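Handout 8: Notes on the Peltholm Open Day
Course: Introduction to Robot Handling
2020-02-15

The Fokitz hall at Peltholm opened its two-gripper station to our group. The task was handling a folding fan with painted pleats.

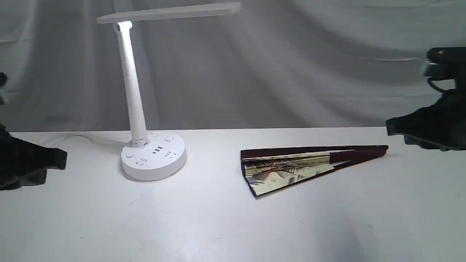
Thin folded objects are difficult because their shape changes under load. Grip force on the Griltach controller was capped at 7 newtons. A partly opened fan has stiff outer sticks and a weak leaf, so the choice of contact point matters. The desk lamp beside it takes up room that the left arm must plan around.

Wrist views give close detail but little context.

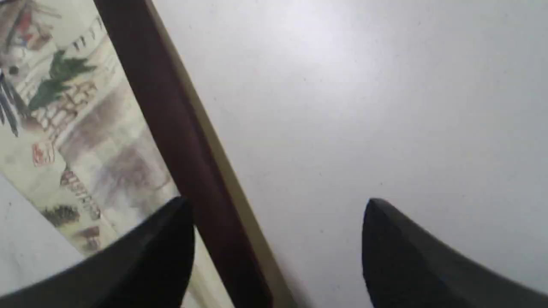

Why use a wrist camera when a fixed one covers the table?
The fixed camera loses the contact area when a gripper passes over it.

Approach speed was limited to 90 mm per second near the table.
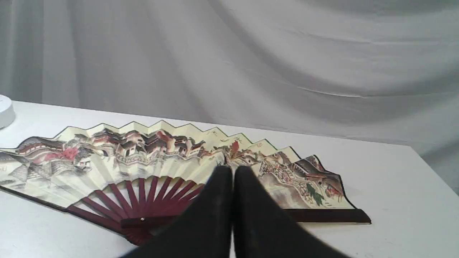 SECTION 2: GRASP POINTS

Prefer a guard stick to the leaf. Near the pivot the ribs overlap, and small errors in finger position have less effect on the paper. Read Tăng, chapter 8, before the May lab.

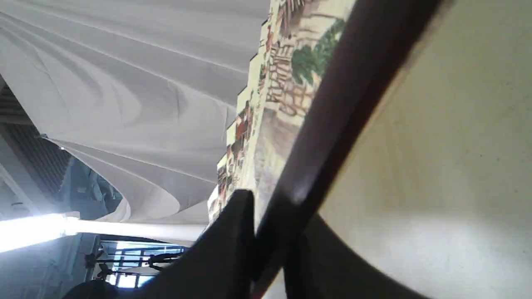

Fig. 4. Wrist view, dark wooden bar between the two fingers.

Lab reports: 200 words on one grasp point, with a sketch.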